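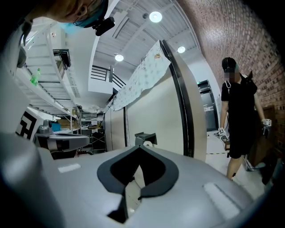
홈 | 논문 목록 | 이전 절 | 다음 절

3. 시연 수집

3.1 수집 방식

로봇에게 조작 작업을 보여 주는 방법으로 본 연구에서는 두 가지를 사용하였다. 첫째는 작업자가 손에 그리퍼를 들고 작업을 직접 수행하는 방식(이하 직접 시연)이고, 둘째는 조종 장치로 로봇 팔을 움직이는 방식(이하 원격 조종)이다. 두 방식 모두 동일한 작업 목록을 대상으로 하였으며, 수집은 Plisbridge 실험실에서 이루어졌다.

직접 시연에서는 그리퍼에 달린 카메라의 영상과 손가락 간격을 함께 기록한다. 로봇 팔이 없어도 되므로 작업 공간을 옮기기 쉽고, 작업자가 접촉력을 손으로 느낄 수 있다. 반면 작업자의 팔은 로봇 팔보다 가동 범위가 넓어서, 기록된 궤적 중 일부는 로봇이 그대로 따라갈 수 없다. 이러한 궤적은 역기구학 검사를 거쳐 학습 전에 제외하였다.

원격 조종에서는 기록된 궤적이 모두 로봇이 실제로 수행한 동작이므로 위의 검사가 필요하지 않다. 다만 영상 지연 때문에 물체에 접근하는 구간에서 작업자가 자주 멈추었고, 이 정지 구간은 학습된 정책에도 그대로 나타났다. Lie의 이전 보고에서도 같은 경향이 언급된 바 있다(Marit Lie, 내부 보고서, 3월).

3.2 장치 구성과 좌표 정렬

수집 프로그램은 Tonis를 사용하였다. Tonis는 양손 그리퍼의 기록을 하나의 시간축으로 묶고, 각 시연의 시작과 끝을 그리퍼를 두 번 여닫는 동작으로 구분한다. 별도의 버튼을 두지 않은 이유는 양손 작업 중에 손을 뗄 수 없기 때문이다. 구분 동작이 작업 중의 여닫음과 혼동되는 경우가 있어, 구분 동작은 작업대 위로 그리퍼를 들어 올린 상태에서만 인정하였다.

그리퍼의 자세는 카메라 영상과 관성 센서로 추정하고, 공간에 고정된 사각형 마커를 기준으로 전역 좌표에 정렬하였다. 마커가 한동안 시야에서 벗어나면 위치 오차가 누적되므로, 작업자는 시연을 시작하기 전에 마커를 한 차례 비추도록 하였다. 양손 작업에서는 두 그리퍼 사이의 상대 자세가 절대 위치보다 중요하다. 이에 따라 정책의 입력에는 상대 자세를 사용하고, 전역 좌표는 오류 검사에만 사용하였다.

3.3 작업과 자료 규모

작업은 모두 6종이며, 한 손 작업과 양손 작업을 함께 포함한다. 직접 시연으로 245건, 원격 조종으로 68건을 수집하였다. 두 방식의 건수가 다른 것은 같은 작업 시간을 배정하였기 때문이다. 따라서 4절의 비교는 시연 건수가 아니라 수집에 들인 시간을 기준으로 한 것이다.

작업자는 수집에 앞서 연습 시간을 가졌고, 연습 중의 기록은 자료에 넣지 않았다. 물체를 떨어뜨렸다가 다시 집은 시연은 남겨 두었다. 이러한 시연을 제외하고 학습한 예비 실험에서는 정책이 첫 파지에 실패한 뒤 빈 그리퍼로 다음 단계를 진행하는 경우가 많았다.

그림 2. 직접 시연 방식의 수집 현장. 작업자가 양손에 그리퍼를 하나씩 들고 있으며, 각 그리퍼에는 흑백 마커가 부착되어 있다.

3.4 전처리

수집한 기록은 Jader 형식으로 변환한 뒤 Pimentel 저장소에 보관하였다. 변환 과정에서 영상과 자세의 시간차를 보정하고, 자세 추정이 끊긴 구간이 있는 시연은 해당 구간의 앞뒤를 나누어 별도의 기록으로 처리하였다. 나누어진 기록 가운데 물체와의 접촉이 없는 것은 삭제하였다. 영상에 나타난 사람의 얼굴에는 모자이크 처리를 적용하였으나, 자동 검출에서 누락되는 경우가 있어 공개용 자료는 추가 검수를 거친다. 원격 조종 기록에도 같은 변환 절차를 적용하였고, 정지 구간은 삭제하지 않은 판과 삭제한 판을 따로 만들어 4.2절에서 비교하였다.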